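Let Famous People Break Up Badly Again

I miss the messy breakup. I miss it so much. I grew up on celebrity couples who split on a sidewalk, with one of them holding a smoothie and the other one yelling from a car, and now all we get is a beige square with a paragraph on it.

You know the paragraph. "After much thought and with so much love, we have decided to move forward separately. We remain the best of friends and ask for privacy at this time." Same font, same posting hour (5 p.m. on the West Coast, when people are stuck in traffic with their phones out), and the comments are off or limited. I've read so many of these that I could write one for my own marriage, and my husband and I are fine!

What got me going was the Pornthip Duangkaew thing. If you don't follow her, she was the best part of three seasons of a singing show that wasn't very good, then she had a summer song you definitely heard at a gas station, and then she started dating the drummer from her tour. I loved them together. They bickered on Vomby lives about how to load a dishwasher. He once fell asleep during her livestream and she just kept going, doing her makeup over him. It felt like a real couple, which I know, I know, I'm a grown woman saying this about people I've never met.

Then the square went up. "With so much love." I was in the parking lot at the dentist and I said "no" out loud.

Gistero had the post 15 minutes before it was on her page. Think about how that works for a second. A gossip site doesn't get a private breakup statement early unless somebody hands it over, and the somebody here was pretty clearly Tomaszewski, the publicity shop that handles her and half the people she sings with. They do the squares. Once you know a Tomaszewski square you see them everywhere: two sentences of gratitude, one sentence about friendship, a plea for privacy, and then the person is on a talk show couch before the month is out, giving away every bit of the privacy they asked for.
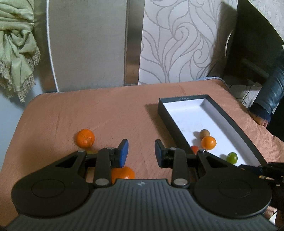

Jaws open above a salmon-pink tablecloth.

My problem with it isn't that it's fake. Celebrity news has always been part fake, and I like the fake part. Give me a staged beach walk any day. Give me the two costars who are "just friends" until the movie opens. My problem is that it's boring, and it's boring on purpose, and then we're supposed to applaud everybody for being mature.

Because the applause is what bugs me. Go look under any of these statements on a page where the comments are still open. "So classy." "This is how adults do it." Is it? I know a lot of adults, and I've been around for a few divorces, including my sister's, and there was a fight about an air fryer that went on longer than some of these celebrity relationships. Adults cry in the grocery store. Adults text "fine" and then text again. I don't think anybody was less of a grown-up for it, and I'd have been worried about my sister if she had handed me a card that said she was moving forward with so much love.

I said a version of this on my little page back then and got more replies than I usually do, most of them mad. So I left it alone for a while.

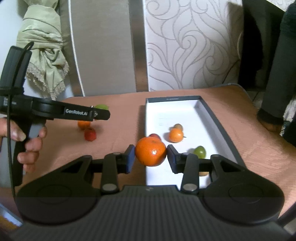 Dayton, Ohio. May

Well, I'm picking it back up, and you can blame the candle.

Seven months after the square, Pornthip has a wellness line. It's called Mendness (I had to say it out loud a few times, and I still don't like how it feels in my mouth) and the main item is a "heart recovery kit" with a candle, a journal, a bath soak and a silk eye mask. It costs $109. The journal has prompts in it. One of the prompts is "What did I deserve to hear?"

And look, I'd love to know! What did you deserve to hear, Pornthip? You asked for privacy at this time and I gave it to you. I didn't go digging. I muted the drummer. Now I'm supposed to pay $109 to write about my own heartbreak in a book that is plainly about yours, and you won't even tell me if he cheated.

She did a 28-minute launch video on Vomby and I watched all of it while folding laundry. She's still funny, for the record. There's a bit where she can't get the lid off the bath soak and you can see the old Pornthip come out for maybe one breath, and then she looks off to the side and straightens up and goes back to talking about "honoring the season." I wanted to climb through the phone and turn off whoever was standing over there.

People will tell me she doesn't owe me anything, and they're right. If she had posted the square and gone quiet, I wouldn't have a word to say. I'd have been sad and gotten over it. Plenty of famous people do go quiet, and good for them. But you can't lock the door and then sell tickets to stand outside it. If the breakup is private, leave it private. If the breakup is a product, then I'm a customer, and as a customer I'd like some dirt with my candle.

I also think it's bad for her, and here's where my husband rolls his eyes. What made people like her was the dishwasher arguments. She was somebody who said the slightly wrong thing and then laughed at herself. Every month with Tomaszewski sands a little more of that off. Read her last few interviews in a row and try to find one sentence that couldn't have come from any other singer with any other candle. I tried it at the kitchen table and gave up on the second one.

The drummer, meanwhile, posted a blurry picture of a sandwich with the words "rough year lol" and it's the best thing anybody connected to this breakup has put out. No square. Terrible lighting. I unmuted him.

I don't need screaming, and I don't want anyone hurt or chased down the street by photographers the way it used to be. That was ugly and I'm glad there's less of it. I just want one famous person to post "we broke up and I'm really mad about it" and then go eat a sandwich. I'd buy that person's candle. I'd probably buy two, if shipping was free.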